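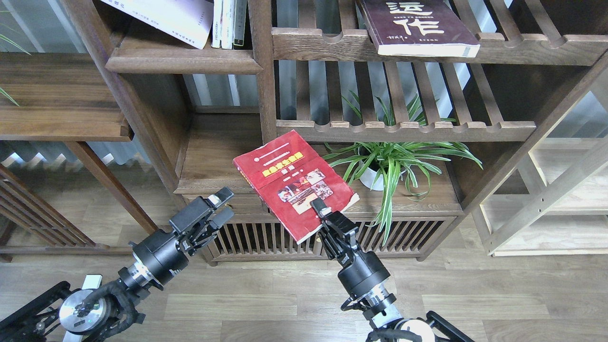
Every year in February our robotics club votes on a project, and every year someone asks for a competition. I think the club should keep saying no. Putting books on a shelf is a better use of a school year than any arena match, and I have coached both.

At a match the robot gets 2 minutes. Students build for those 2 minutes, and whatever they learn about gears and code gets squeezed into them. A shelf has no clock. A worn paperback bends when it is pinched, a hardcover doesn't, and the gripper has to deal with each of them. A houseplant has leaves that hang where the arm wants to go.

Hjalti Dalsgaard, who coaches at Hedegaard, disagrees with me. He says students need a deadline and a crowd. He has a point about the deadline – ours slipped from winter to 9th April and we only had a rough grasp routine by then. I don't agree about the crowd. Our group has 37 members, and a tournament team would have put most of them in the bleachers. 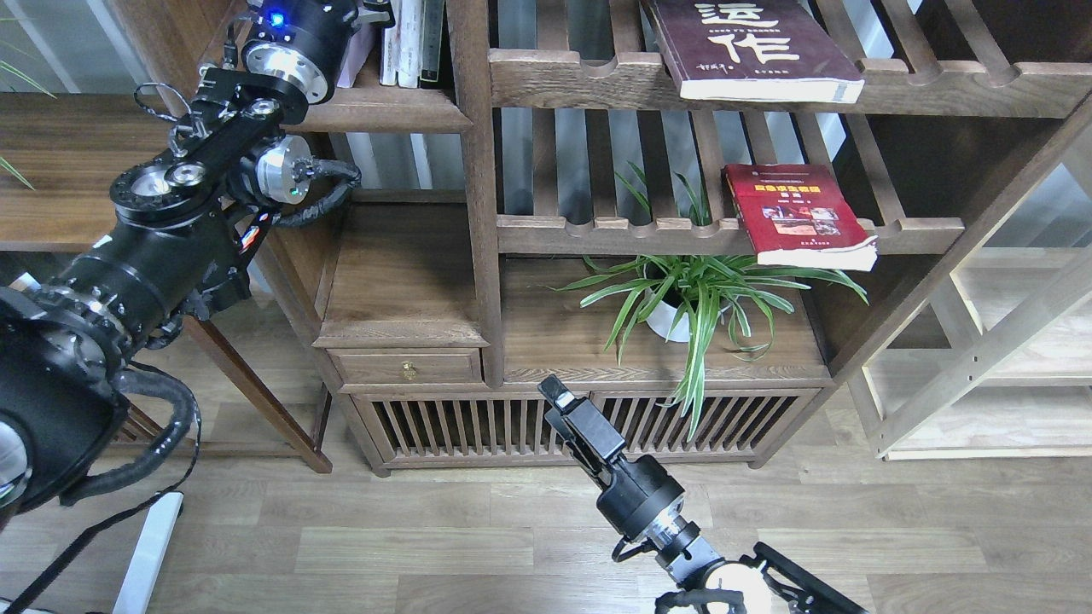 Why use two arms for a job one person does with one hand?
The second arm gives students a coordination problem to solve, since both arms share the space in front of the shelf and one has to stay out of the way of the other.

Dong-hyun Jang kept the log for Herby, as the students call their software. He wrote down some 80 failed grasps, with a cause next to each one. I would take that notebook over a trophy. It can be handed to next year's students, and they can start from page one or argue with it.

Competitions cost money too, and I would sooner spend it on spare finger pads.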